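5.3 Recording demonstrations by remote control

Use this procedure after both leader handles have been paired with the follower arms (section 5.1) and the wrist cameras have passed the focus check (section 5.2). The worked task in this section is the Nartey power strip set, which uses both arms at the front of the table. 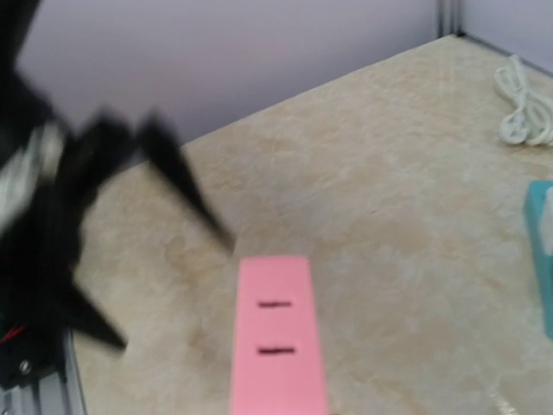
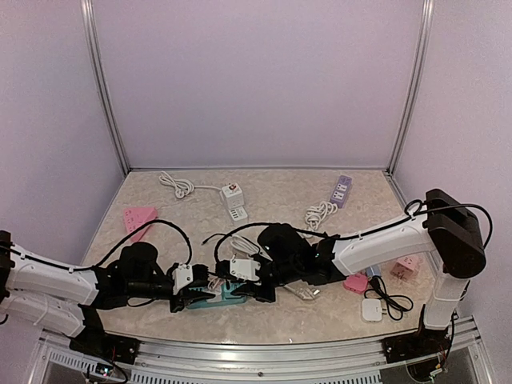
Figures 5-4 and 5-5. Power strip task. Top: view from a wrist camera. Bottom: fixed camera view with both grippers at the teal strip.

CAUTION: The follower arms move as soon as the clutch pedal is pressed. Keep hands, sleeves and tools outside the enclosure until the status line reads HOLD.

Before you start

1. Place the parts on the table according to the layout card. Parts that are not needed for the current episode may stay on the table. They should be moved between episodes so that the model does not learn one fixed background.

2. Bundle loose cords. A cord that trails across the front rail can be caught under a base mount.

3. Open the Bidura console and select Teach > Two-arm > New set. Enter the task name and the operator name.

4. Set the speed limit to 25 percent for a new operator. The limit can be raised to 79 percent after the first accepted set. Higher values are locked.

Recording an episode

5. Move both leader handles to the rest position and press the clutch pedal. Wait for the double tone.

6. Press RECORD. The episode timer starts at the first movement of either handle.

7. Bring the grippers in from opposite sides. Approach with the fingers open and close them only when the target is between the fingertips in the wrist view. Do not judge the gap from the fixed camera alone — it does not show finger height reliably.

8. Carry out the task at an even pace. Pauses longer than 8 seconds are flagged and have to be trimmed by hand.

9. Open both grippers, back away from the part and press STOP. The arms hold their last position until the clutch is released.

10. Mark the episode Accept, Reject or Review. A part that was dropped and picked up again should be marked Review.

NOTE: Motion blur on the fingers in the wrist view is normal during a fast approach. If the blur remains when the arm is in HOLD, repeat the focus check.

CAUTION: When the grippers work close together, the collision guard measures the distance between finger mounts. It does not account for the cable that arches over each wrist. Check that neither cable can hook the opposite gripper.

Completing the set

A set for this task contains 17 accepted episodes. The console will not close a shorter set unless a supervisor code is entered. Change the position of at least one part after each accepted episode, and write the change in the comment field.

If the follower arm lags behind the handle, stop recording and see section 7.2. Episodes recorded with visible lag cannot be corrected in the Horkico editor and should be rejected.

Section revised in November by Elikem Bawa, Tultard technical documentation. Procedure checked by Kekeli Laryea.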